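From: Noémie Gautier
To: arm-users list
Date: November 12, 2018
Subject: Re: [arm-users] Right arm stops dead at the end of a lift

Hi all,

Bo-ram Yoon wrote:
> We've had three stops this week on the right arm and I can't find a
> pattern. It picks fine, starts up, then halts with a joint torque
> fault on the wrist. No contact with anything that I can see. Restart
> clears it. Has anybody else had this, or is it just our unit? I've
> already swapped the power supply and it made no difference.
>
> Also, does anyone still have the old payload file from Brunet? Ours
> got overwritten.

Bo-ram, it isn't just your unit! We had exactly this at the Gandau lab and I spent a very happy (and very long) weekend chasing it, so let me save you some time. I'll answer the payload question at the end.

Short version: check the cables at the wrist before you touch anything in software.

Longer version. Our fault log had 49 torque faults in it, and I'd been reading them as a control problem because they all came near the top of the lift. I turned down the speed, I turned down the acceleration, I reloaded the config, and still got the fault. Then Aurélien Chevalier asked me what angle joint six was at each time, and I had never thought to look. I pulled it out of the log and it was lovely — nearly every stop was on the same side of the rotation, past the point where the cable loop goes tight against the housing. The arm feels that pull as an outside force and stops, just as it should. So the safety function was doing its job the whole time and I was busy being annoyed at it. 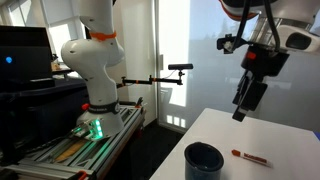

What fooled me is that the loop looks generous when the gripper points straight down. You have to jog the wrist by hand, slowly, all the way to each end of the range you use and watch the cables as it turns. On ours there was plenty of slack one way and none at all the other way. Do this at reduced speed with a second person on the stop button, please. Capucine Riviere held ours and used it once, when I jogged the wrong joint.

The fix took 20 minutes. We undid the first tie above the gripper, pulled more cable down from the forearm, and made the loop 310 mm measured along the cable. Then we tied it again on the arm side only, so the wrist end can move. Don't cinch it tight. I also put a software limit on joint six so that a planner can't wander off into the bad side, and I'd keep that limit even with the longer loop.

One more thing to look at while you're there: the jacket. Ours had a flat shiny patch where it had been rubbing. I replaced that cable even though it still tested good, and I'd do the same on yours. A gripper that loses its signal halfway up is a worse day than a torque stop, especially if it lets go of what it's holding.

Please don't raise the collision threshold to make the fault go away. I know it's tempting (I had the settings page open!) but then the arm will also push harder on a hand.

If you send me your log I'd love to run it through the little script I wrote. It plots each fault against the joint angles and it's very satisfying when the dots pile up in one place. If yours don't pile up, I'd like to see that even more, as it would mean there's a second cause and I've only found the first.

On the payload file: Clotilde Pons has the Brunet one, and I think Wenar kept a copy too. Check the gripper mass in it before you load it. The one we got was for the older fingers.

Noémie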